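Student Team Profile: Table Clearing at Wisteo

Suryani Pattinasarany supervises the manipulation project at the Wisteo engineering club, where students have one semester to get a single arm to sort tableware. The arm is a Kurport unit with a two-finger gripper and a small camera at the wrist. Training runs on a desktop machine the students call Akley.

The task

The students wanted to stack cups. Pattinasarany steered them to plates. "A cup gives you a wall to hold," she said. "A plate gives you a rim, and the rim is the only part the fingers can use. If the approach angle is wrong, one finger pushes the plate along the floor and the other closes on air."

The club works at floor level. A round plate, a tray and a basket are set out, the arm is driven by hand through the motion, and the run is recorded. Each run lasts 20 seconds. By the end of October the team had 188 runs they considered usable, out of a larger number they did not keep.

"We throw out anything where the operator hesitates for a long time over the rim," Pattinasarany said. "The model copies the hesitation. We had a version in the first month that hovered and never closed."

Rim grasps are recorded with one finger on each side of the plate's edge. The wrist view is the one the students check first when they review a run, and the large plate fills much of it.

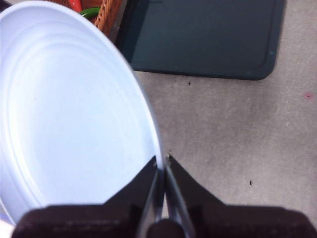
What the students measure

The team logs finger opening, wrist angle and time to close. Success is scored by hand: the plate has to leave the floor and reach the tray without a second grasp. The current model is tested in blocks of 10 attempts, with the plate moved between attempts according to a printed list.

Pattinasarany does not let them report a rate from one block. "They run a block, it goes well, and they want to write it down. I ask for the next block with the lamp moved. Gloss on the plate matters more than they expect."

The club also keeps a set of 3816 labeled stills for a separate rim detector. It was the first piece of software the team finished, and it is still used to check camera alignment before a session.

The Waweru round

The team has entered the Waweru student challenge, which adds a bowl and a time limit. Pattinasarany expects the bowl to be easier to grasp and harder to release. Work on the release motion has started, and two students are rewriting the logging script so that failed releases get their own code.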